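Textile Care, Unit 4: Cotton and Denim
Instructor: Siwan Gethin

Indigo sits mostly on the surface of the yarn, so it rubs off with wear. Wash jeans inside out in cold water. 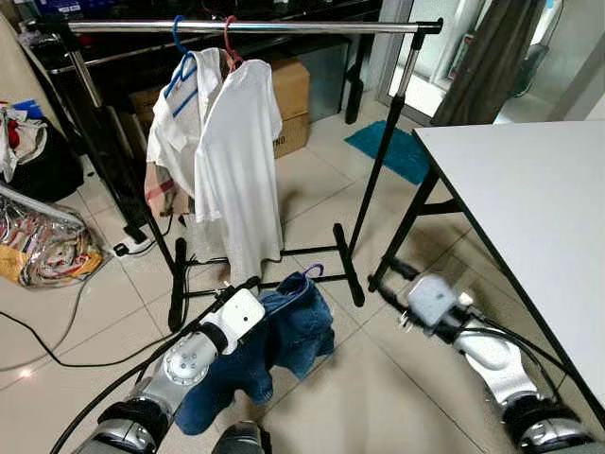 Fig. 1. Blue denim jeans on a purple hanger.

White cotton can take a hotter wash. Sort by color first, then by weight. Heavy items dry slowly and should go in a separate load.

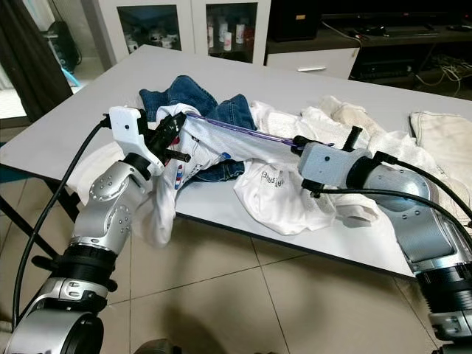
Chlorine bleach weakens cotton if used too often. Never use it on wool or silk.

Reading for next time: Ndlovu, chapter 3.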